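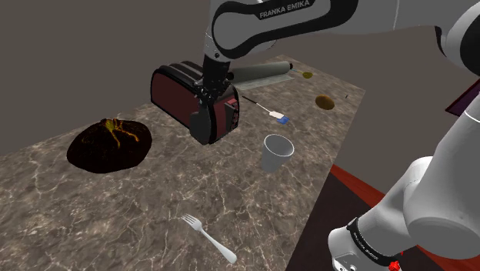
Kitchen counters are where I end up testing every robot simulation package I get my hands on, and Ninditz has the most enjoyable ones I've played with so far. It's a library of ready-made scenes for training and trying out robot arms before you risk a real one, and I've been working through the 23 kitchen setups since August. The clutter is the best part! In this one the arm has its gripper on a back corner of a dark red toaster, with a rolling pin behind it, a basting brush and a paper cup nearby, and a fork up front. There's even a big dark loaf with bright cracks across the crust (I'd happily eat it). A toaster is a wonderful test object, too: boxy, wide, and awkward for a small gripper unless you come at it from the right spot.

Loading a scene takes one line in the config file, and you can swap the counter material without touching anything else. I went through far too many kinds of stone before picking the marble.

Poonam Mathur wrote the object pack, and her notes on weights and friction are worth reading even if you never change a number. Farzad Shokri helped me with the grip force settings, which I had at 20 when they should have been at 3. Much better now, thank you Farzad!

My one wish is for a faster reset between runs. The bathroom scenes are next on my list, and I'll add them to this page as I get through them.

Page updated 25 October 2019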